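About Venico Pantry

Canned goods, put where you can find them. Since July 2013, more or less on purpose.
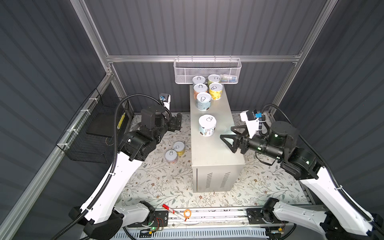 Who we are

Venico Pantry is a small company that organizes other people's cans. We sort them, shelve them, label the shelves and go home. If you have ever bought a can of chickpeas because you couldn't see the four cans of chickpeas you already had, you are our customer, and you probably live near us.

We work out of Unit 6 at 1312 Druritari Street, behind the tile showroom. The parking is bad. Come in through the side door and mind the step.

How it started

Kuo-hua Chow spent eleven years as a buyer for a grocery wholesaler and came away with strong feelings about how cans are stored. Most of them were negative. She began by redoing her sister's pantry one weekend, uninvited, and her sister didn't speak to her until Thursday, when she called to ask if the neighbor could have the same thing done.

For the first year the company was called Chow, which Kuo-hua thought was clever for a food business. Everyone who phoned wanted a table for two or a dog groomer. Venico is a name with no meaning in any language we've checked, and the wrong numbers have mostly stopped.

Tsz-kin Hung joined in the second year. He had been fitting out closets and was tired of shoes. Tsz-kin handles anything that hangs, clips or has to be screwed into a wall, and he also does the estimates, as Kuo-hua's used to include remarks.

What we do

Home pantries are most of the work. We also do office kitchens, church halls, two boats and a school that buys tomatoes in sizes we had to order special shelving for.

A visit goes like this. Everything comes out. You'll be asked to leave the room for part of this if you're the kind of person who says "oh, I was saving that." Dates get checked, dents get looked at, and anything bulging goes straight in the trash with no discussion. Then we group what's left, decide what gets reached for most, and put it back in an order a tired person can follow at seven in the evening.

We like low surfaces with a flat top for the everyday cans, and wire baskets on the wall for the small packaged stuff that otherwise migrates. A mesh basket lets you see what you own. A solid bin lets you forget it, and we have pulled gravy packets out of solid bins that were older than the children in the house.

Tall cans don't go in front of short ones. We have had clients argue this point. They were wrong, but we put it the way they wanted and sent the invoice.

What we don't do

Decanting. If you want your flour in matching jars there are lovely people who will do it, and they will charge you for the jars.

Alphabetical order. It puts apricots next to artichokes and helps no one who is cooking. We did it once for a retired librarian and she had us come back and undo it.

Spices, except by arrangement. Spices are a different line of work and Kuo-hua needs notice.

The Zistow method

People ask about this because it's on the van. Zistow is our own system for arranging cans, and the whole thing fits on a card: older in front, labels out, leave a gap wide enough for a hand. The gap is the part everyone skips. They see empty space and fill it with soup. Tsz-kin made up the word during a long lunch and we paid almost 505 dollars to have it painted on both sides, so it's staying.

The cards are free. Ask for one when you book, or take one from the box by the door. We had 2000 printed and have plenty left.

Prices and hours

A single pantry is a flat fee, quoted after we've seen it. Please don't tidy first. It makes the estimate wrong, and then Kuo-hua finds the rest of it in the garage.

Shelving and baskets are charged at what we paid for them. If you already own baskets, we'll use those, provided they are not wicker. Wicker sheds.

We're open weekdays, nine to five, and Saturday mornings by appointment. The phone goes unanswered between noon and one, when we are eating something out of a can.

Food that's in date and not wanted goes to the food shelf on Druritari Street, with your permission. We'll ask before anything leaves the house - including the water chestnuts, which nobody has ever asked to keep.

Page last updated Tuesday, January 30, 2018.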